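The Sarnamum choir has now published the programme for its November concert at Gisham, and regular readers of this blog will find it an unusual one. The main work is a setting of the evening psalms that lasts 90 minutes without an interval.

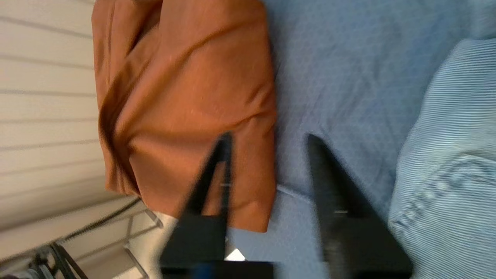 How many singers will take part?

The full choir numbers 96, joined by six soloists for the closing psalm.

The work has seldom been heard since its first performance, and the parts had to be copied afresh from the score held at Vanhove.

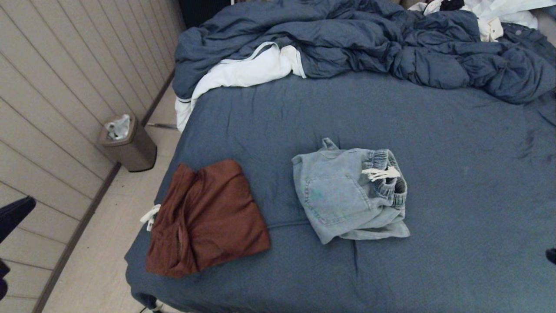 That copying took most of the spring – the tenor lines were in a poor state – and rehearsals began later than planned. The hall seats 1,495, and tickets will be sold through Midaveo. Returned tickets will be offered at the door on the evening itself.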